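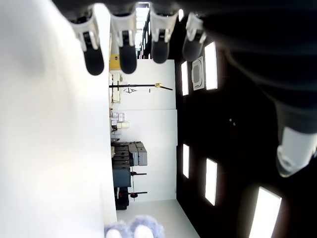
El inventario de la delegación de Savar debía cerrarse antes del traslado, y el método era el de siempre: una línea por objeto, un código, un destino. El técnico de Riedl empezó por lo que no se podía mover. Techo pintado de negro, paneles de luz rectangulares, un aparato de aire acondicionado de cassette, blanco, cuadrado, con rejilla. Todo eso se quedaba. Anotó «fijo» en la columna de destino y pasó al suelo, gris claro, que también se quedaba. Después venía lo suelto, y lo primero suelto era un peluche de color gris lavanda.

La tabla de Hakance preveía 76 categorías. Había una para cables, otra para tornillería, otra para material de oficina con valor inferior a 15 euros. Ninguna admitía peluches. El técnico consultó el anexo 2, donde se definía «elemento decorativo» como todo objeto sin función operativa, adquirido con cargo al presupuesto general. Buscó la factura. No la encontró ni en la carpeta de septiembre ni en las anteriores.

Sin factura, el objeto no existía a efectos contables. Sin existencia contable, no podía darse de baja. El procedimiento exigía, en ese supuesto, un alta previa con fecha del día. Abrió el formulario y escribió: 2021-12-20. Material: textil. Estado: bueno. Peso: 400 gramos, según la báscula de paquetería. En el campo «uso» dejó un guion.

El sistema rechazó el guion.

Probó con «ninguno». El sistema lo aceptó y asignó el objeto al contenedor de residuos. Anuló la operación – había que introducir la contraseña y confirmar – y volvió al campo. Probó con «compañía». Apareció una lista desplegable que no había visto en todos los años que llevaba cerrando oficinas: compañía mercantil, compañía aseguradora, compañía eléctrica. Eligió la primera.

El programa tardó en responder. Luego generó un número de expediente y una etiqueta a nombre de la sede de Skorbridge, con portes pagados y entrega a la atención de la dirección.

El técnico imprimió la etiqueta. Preparó una caja del tamaño menor, puso papel en el fondo, colocó el peluche boca arriba y cerró con una sola tira de cinta. En la hoja de ruta marcó «frágil», aunque el textil no figuraba entre los materiales frágiles. Guardó la báscula, comprobó que la línea siguiente correspondía a la tornillería y empezó a pesarla.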